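Hilo sobre lo que he aprendido ordenando papeles de familia, que llevo con esto desde octubre y ya toca contarlo. Va largo, avisados estáis.

Todo empezó con 13 cajas de mi tía. Facturas de la luz, cartas, recetas de croquetas, garantías de lavadoras que ya no existen, todo mezclado. Abrí la primera, la cerré y me fui a merendar.

Primer error: empezar por las cartas. Te sientas a clasificar y a las dos horas sigues leyendo lo que le pasó a una prima en el tren de Irún (perdió un zapato, por cierto, y lo cuenta en cuatro folios). Las cartas, al final del todo.

Segundo error: las carpetas con nombres bonitos. Yo puse "Recuerdos", "Casa" y "Varios". A la semana, "Varios" no cerraba.

Lo que me salvó fue un consejo de Édgar Ayala: clasificar por persona y luego por año, y dejar los temas en paz. Un papel de la tía va con la tía, hable de lo que hable. Tardé un rato en creérmelo y ahora soy una pesada con esto.

Y ranuras verticales, por favor. Las pilas son una trampa, lo que queda debajo no vuelve a ver la luz.

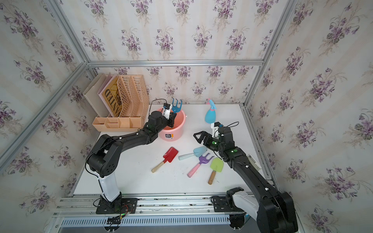

Organizador color melocotón con ranuras altas y bandeja delante. Y violetas en la pared, muy de casa de tía.

Sigo. Las facturas: yo guardé una de cada año, por pura curiosidad, y el resto fuera. Me dolió menos de lo que pensaba. Las escrituras, los testamentos y todo lo que lleve sello de notario, a una carpeta aparte y ni se tocan hasta preguntar a alguien que sepa.

Fotos sueltas entre los papeles: 77. Sin nombre detrás, casi todas. Le mandé unas cuantas a Siiri Mustonen, que tiene muchísima paciencia, y me dijo que mirara los zapatos y los peinados para ir sacando la década. ¡Funciona bastante bien! Hay una boda que yo creía de los sesenta y nos la hemos llevado a los cincuenta sin despeinarnos.

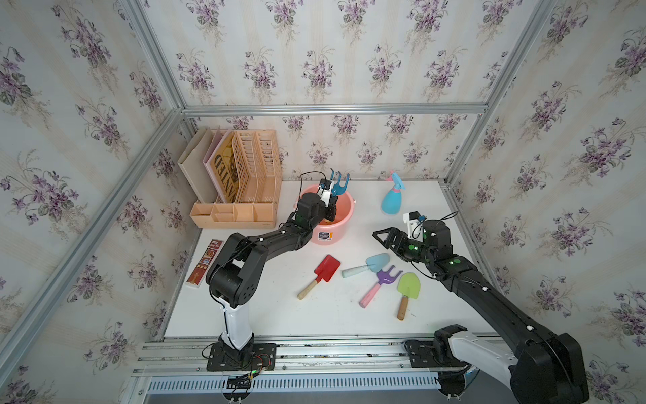

Eso sí, escribid los nombres a lápiz blando y por detrás, en una esquina. Boli jamás, que se marca por el otro lado. Y fuera clips, que se oxidan y dejan una huella marrón preciosa en mitad del bautizo de alguien.

Las recetas merecen post propio. Había 24, y en casi todas pone "harina, la que pida". La que pida quién, tía. He copiado a limpio las que entiendo y voy probando. El bizcocho de yogur, bien. Las rosquillas, no preguntéis.

Ah, y en el fondo de la última caja apareció su cuaderno del huerto. Cuándo sembraba las habas, cuánto llovió, qué vecina le dio los esquejes. Me lo he leído entero de un tirón y me han entrado unas ganas tremendas de plantar algo. 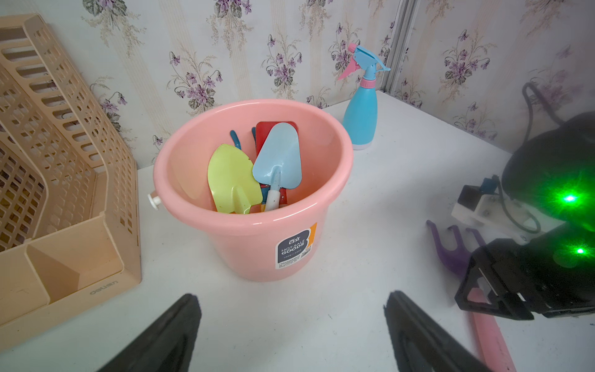 Cubo rosa con palitas de colores, nivel de jardinería: básico.

Me quedan dos cajas y las cartas. Si alguien sabe quitar el olor a humedad de un cuaderno sin estropearlo, que me escriba, que el bicarbonato ya lo he probado y ahora huele a humedad con bicarbonato.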